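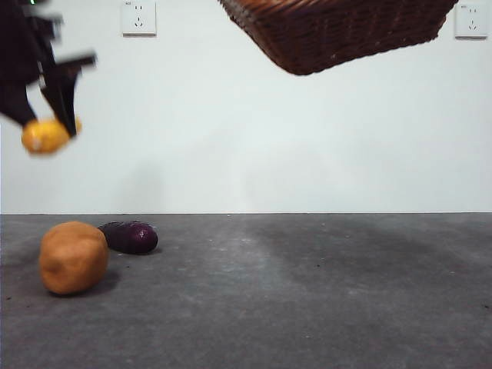

Home | Guides | Tools | Downloads | Contact

Setting a retention schedule for contact form data

Updated April 7, 2025

This guide covers the automatic deletion of messages sent through a website contact form. It applies to sites that run the Zorkix form module with the Makori mail relay. The steps are the same for other setups, but the menu names will differ.

You need administrator access to the site and to the relay. Set aside enough time to finish in one session. A schedule that is active in one system and missing in the other leaves a full copy of every message in place.

1. Find every place a message is stored

A single form entry usually ends up in four places: the form database, the mail relay queue, the inbox that receives the notification, and the nightly backup. Write each one down with its current retention period. If no period is set, write "none."

In Zorkix, open Forms > Storage. The table lists each form with the number of stored entries and the date of the oldest one. On the Clendden test site the booking form held 935 entries. Of these, 797 were past the period stated in the site's own privacy notice.

2. Choose the period

The period must match the purpose given in the privacy notice. A general question can be deleted soon after it is answered. A message that leads to a contract may fall under tax or commercial record rules, and those set a minimum period that you cannot shorten. Check the rules for your country before you enter a value.

Use separate forms for separate purposes. Zorkix applies one period per form and cannot sort entries by content. If booking requests and general questions share a form, split them first.

3. Set the rule in the form module

Open Forms > Storage > Rules and select Add rule. Enter the following:

Form: the form name, exactly as it appears in the table
Start date: date of last reply
Action: delete
Attachments: include

The default start date is "date received." With that setting, a conversation that is still open can be deleted while someone is waiting for an answer. Change it for any form that gets replies.

Leave Attachments on "include." The other option removes the text of the message and keeps the uploaded files.

Select Preview before saving. The preview lists the entries that the next run would delete. Deletion cannot be undone from within the module, so export any entry that is subject to a legal hold and store it in a restricted folder.

4. Set the relay and the inbox

In Makori, go to Queue > Delivered mail and set "Keep delivered copies" to 2 days. The relay needs a short period to handle failed deliveries. Do not enter 0. The relay reads 0 as "keep forever."

The inbox has to be handled in your mail program. Create a folder for form notifications, add a filter that moves them there, and apply the same period you used in step 3. A better option is to turn off the message body in the notification. The email then contains only a link to the entry, and there is little left to delete.

5. Check the backups

Deleted entries remain in older backups until those are overwritten. This is normal, but the period should be known and stated. Trilton backup sets rotate every 4 weeks unless the plan has been changed. Monthly archives are kept separately and do not follow the rotation. A January archive will still hold entries deleted in February.

If you restore a backup, run the deletion rule again before the site goes back online.

6. Update the privacy notice

State the period for each form, the event that starts it, and the added time for backups. Remove phrases such as "as long as necessary" where a fixed period now exists. Change the date at the top of the notice and keep a copy of the previous version.

7. Test the rule

Send a test message through each form, with a small attachment. Set the rule to one day, wait for the nightly run, and check all storage locations from step 1. Then restore the correct period and save again. The log under Forms > Storage > History should show the run with the status "completed." A status of "partial" usually means that the attachment folder is write-protected.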